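Saturday, October 22, 2022

My neighbor Volker Ostermann bought a course on waking up at five in the morning. It cost him 193 dollars. He told me this at six in the evening, yawning so hard I could see his fillings.

I like Volker, and I've fallen for plenty of this stuff myself, so I asked if I could look at the workbook. It's called the Rekiver Morning and it comes with a journal, a set of audio files and access to a members' board where people post what time their alarm went off. You get up, you drink a glass of water, you write down three goals, you move your body, you read ten pages. All before seven.

Fine. None of that will hurt anybody. But the workbook also says early risers earn more, think more clearly and have happier marriages, and that's where I start looking for the footnotes. 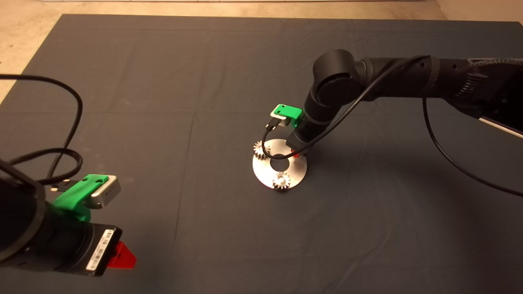 There are two footnotes. One goes to an earlier book by the same people. The other goes to a survey of 700 members, all of whom had already paid for the course and stuck with it long enough to get the survey email. I'd guess the ones who quit in week two were back asleep and didn't fill it in. Ask people still at the party if it's a good party and you'll get a pretty high score.

My friend Carola Kleinschmidt worked nights at a bakery for years. She got up at one. By the logic of the workbook she should own a yacht. What she had was a bad back and a husband she saw on Sundays, and when she moved to the day shift she slept until half past seven for a month and says she has never felt sharper. That's one person, so it proves nothing either. I only bring it up because the success stories in the workbook are one person each too, and they get a full page with a big quote.
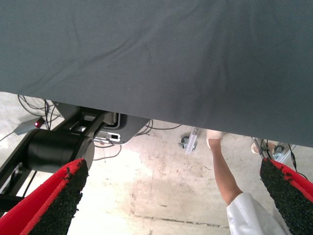 ## I tried it anyway

Three weeks. I figured I couldn't complain about it otherwise.

Week one was nice, I'll admit. The street was quiet, the coffee tasted better, and I felt like I had a secret. I also went to bed at half past nine, so I wasn't gaining any hours. I was moving them from the end of the day, when my wife is awake, to the start of it, when she isn't. The workbook doesn't have much to say about where the time comes from.

Week two I skipped the journal. My three goals had been the same three goals for nine days (taxes, gutters, call Hartmut) and writing them down again wasn't cleaning the gutters.

Week three I fell asleep at my nephew's school concert. 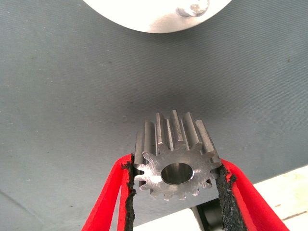
The members' board was the part that bothered me most. A man who signed himself Yakubu Usman wrote a perfectly polite post saying he'd done the whole program twice and felt tired all the time, and could it be that he just wasn't built for it? He got nearly 100 replies. Most of them told him he hadn't committed. One told him to try four thirty.

That's a handy setup for whoever is selling it. If you feel great, the method works. If you feel awful, you did it wrong, and there's a more advanced course starting in December. I can't think of a result that would count against it - and if there isn't one, I don't see what the survey was for.

I've had some mail about my last post on sleep trackers, and the same thing keeps coming up, so I'll put it here.

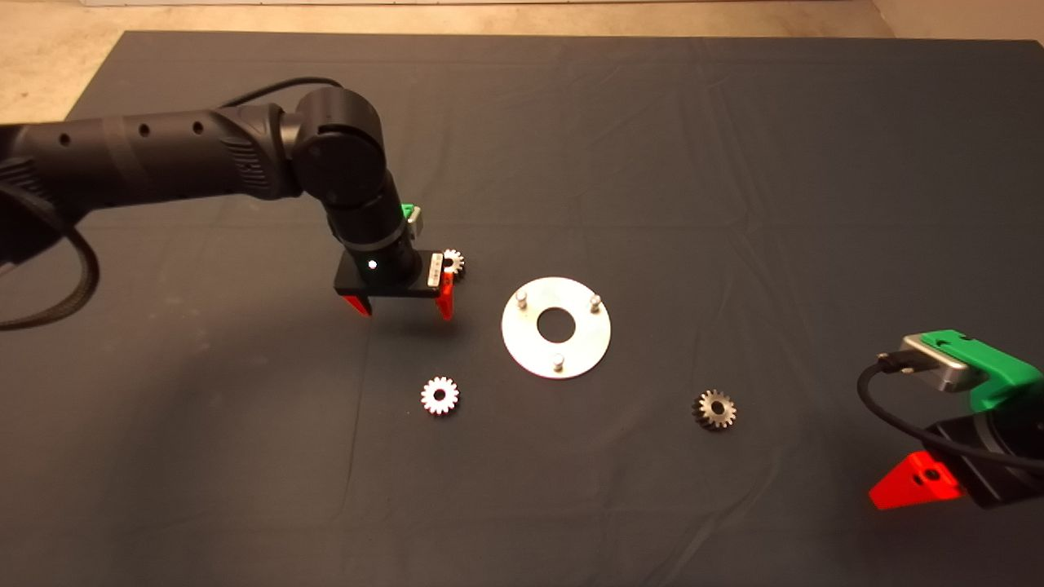
**So is there any point in getting up earlier than you do now?**

It depends on what you want the hour for and whether you'll go to bed earlier to pay for it. If the house is loud at night and you need quiet to get something done, try it for a couple of weeks with the alarm you already own. If you're tired, stop.

Volker has canceled. He's asking for his money back, and so far they've sent him a link to a breathing exercise. I did call Hartmut, by the way, at four in the afternoon. The gutters are still full.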